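Subject: Re: Open day in June – was the visit worth it?

Hello all,

I promised to answer when I am back at my desk, so I answer now, between the quoted lines.

> Has anybody on the list been to the open day at Flasano? We think about
> going to the next one with our small group from the teaching lab. I would
> like to know what they really show, if visitors can ask questions during
> the demo, and if it is only slides as it was at Gridell last year.

Yes, I was there, with two colleagues from Imomora. Slides took the first part of the morning, but they were short. After the coffee we went to the room where the two-arm system is working and we stayed there until lunch.

> What tasks do they run? Our interest is mostly in liquids.

Then you should go. The main demonstration was handling of liquids with both arms: they use colored water in simple plastic cups, and the arms have to hold, tilt and pour. The red color is a good idea, you can follow the level from the back row also. I add two pictures.

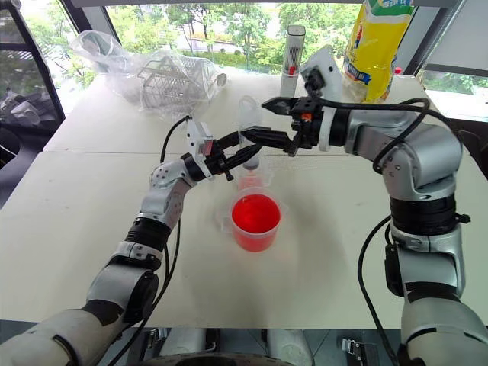 Both arms over the table, with the red liquid in the measuring cup in front.

The table stands directly at a wide window. I asked if the daylight makes trouble for the cameras, as we have exactly this problem at home with transparent cups. The answer was that they train in all kinds of light and do not close the shades on purpose. I would have liked to see some numbers for this, but they did not have them with them.

> How much data do they need for one task?

They told us 500 recorded runs for the pouring task, all made by operators in the same building. An operator makes 80 runs in a day when everything goes well. I wrote these numbers down by hand, so please ask again before you put them in a proposal.

> Do they show what the robot sees, or only the robot from outside?

They show both. Besides the head camera there is one at the wrist, and for me this was the most useful part of the visit. From outside you think the gripper is far from the cup, and then in the wrist view you notice how little space there is between the fingers and everything else. One can also see the wear on the finger pads very well – we change ours much too late, I think.

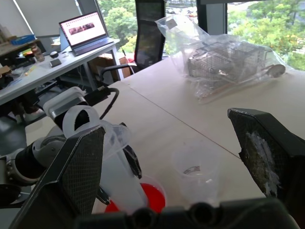
Wrist camera view, with the other arm tilting a cup over the red liquid.

> Any practical advice?

The groups are small and the room is not big. Stand on the window side if you can, the operator's desk is in the way on the other side. Questions during the demo are welcome, only not in the moment when a run is starting. The bus from the station stops at Sánchez, from there it is 3 minutes on foot, and the entrance is at the back of the building. Registration is by e-mail and you get a reply with the time of your group. Ours was at 10:30.

What I missed was a longer discussion about failed runs. They said they keep the recordings of them, but we had no time to look. If your group goes, maybe you can ask for this in advance and write to the list what you heard.

Best regards from Imomora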